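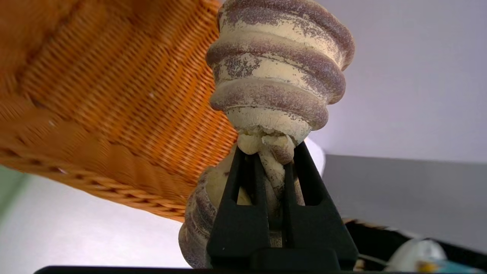 What's in the Wurnbridge word list?
Place names, mostly, plus the words people use for the bits of land around them: lanes, ditches, field corners, the odd pond. There are three plain text files and this README, and you can open the lot in any spreadsheet.

I started this in August on a wet week off, when I wanted to know why my gran called the path behind the chapel "the slipe" and everyone in Clekamstead calls it "the drang". Same path! One thing led to another and I ended up with a folder full of scribbles, which Erick Masanja very kindly talked me into typing up properly.

Files

places.csv — the names themselves, one per row, with the parish and the spelling I heard or read
words.csv — the general words, with a short meaning and where it was used
sources.csv — who told me, or which map or parish magazine it came from

The columns are the same order in all of them: id, name, variant, parish, source, note. If variant is blank I only ever found one spelling. If note is blank I had nothing clever to say.

How I collected it

Chatting, mainly. I spoke to 49 people in the two parishes, some for five minutes at the bus stop and some for a whole afternoon with cake (Mwajuma Biwott, I still owe you a tin). The rest came off old maps in the library. Danica Vukadinović went through the Clekamstead half and fixed a lot of my spelling, and she disagrees with me on 10 of the entries, so those have both our versions in the note column with our initials. Please don't tidy them up!

Things to watch out for

Wurnbridge is much better covered than Clekamstead. I live there, so I kept bumping into people.

Grid references are to the middle of the field or lane, more or less. Don't go digging for anything with them.

Some names are rude. I left them in.

Ylva Tangen asked about sound recordings. I did make a few on my phone but I never got permission to share them, so they aren't in here and won't be. The people in sources.csv are down by initials and decade of birth, apart from the ones who said they'd like their full name in.

Changes

Version 2, Mar 19, 2020: split words out from places, merged the duplicate rows for Vimel Lane (it was in there as Vimmel and Vymell too), fixed the accents that went funny when the file was opened in Excel. Thanks to Kibet Owino for spotting that last one.

Using it

Do what you like with it, just say where you got it. If you know a name I've missed, send me the name, the parish and who you heard it from. I'm slow at answering but I do read everything — the Lukumay farm names are next on the pile, once I've worked out my own handwriting.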